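Search this site
Search

March
Siebe Dekker and Amber Van Beek

4.2 Staffing of remote schools and health posts

The second part of our study looks at how teachers and nurses are assigned to villages far from the district capital. We compared two districts, Stunditz and Stokano, which have the same rules for public postings but very different results. In Stunditz, most of the posts in the outer villages were filled during the school year. In Stokano, many stayed open, and the local council member had to ask the ministry for new staff several times.

We sent a written survey to 251 households and received answers from most of them. The questions were about distance to school, waiting time at the health post, and trust in the district office. Parents in Stokano often answered that a teacher was named for their village but left before the second term. The reason they mentioned most was housing. The village of Wuyts, for example, has two classrooms and no house where a teacher can stay with a family.

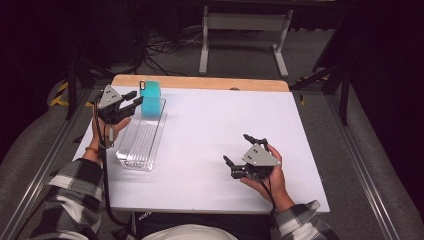
Figure 3. A person seated at a table with a hand-held gripper in each hand, a turquoise sponge and a clear tray.

The district offices explain the problem in another way. Officers told us that the budget for travel is paid late, and that a new teacher must often pay the first months of transport alone. In Falteck, the council gave each new nurse a fixed sum of 100 per month from its own funds. This measure is small, but both nurses who received it asked to extend their stay. We can't say from such a small group that the payment was the cause.

These answers suggest that the number of posts approved by the ministry is a weak measure of service. For the following section we therefore use the months in which a post was really occupied.

Contact | Copyright the authors | Back to top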